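Palesa Naidoo
May 30, 2021

Right, a thread on the Pridon arm kit, because I've had it going all week and I'm a bit in love with it.

1/ What you get: the arm, a two-finger gripper, a little wrist camera and a box of 455 screws and clips. The manual calls it an afternoon's build. Took me two evenings, and one of those was me putting the elbow on backwards.

2/ The wrist camera is the best bit! You see what the gripper sees, right up close, and suddenly you understand why it misses things. I moved my lamp and half my bad grabs went away.

3/ Teaching it is lovely. You hold the arm, walk it through the job, press save. After 7 goes with a bread roll it was picking up on its own – slowly, but still.

4/ Grumbles: the cable is too short, the fan whines, and the app forgets your speed setting every time you close it. Endudico sell a longer cable that fits fine.

5/ Soft things are where I'd start. Blocks are dull, and bread forgives a clumsy grip. Set the force low and creep up.

6/ Today's job is a proper loaf and a wicker basket. Much harder than rolls – the crust is round and the rim gets in the way of the fingers. Loving it.

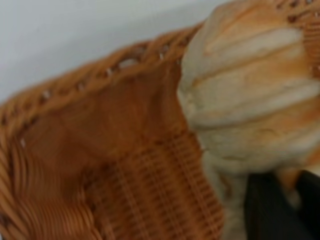
Thabiso Shabalala
Does the force setting stick when you close the app, or does that reset along with the speed? Mine goes back to full every time and I've squashed two rolls.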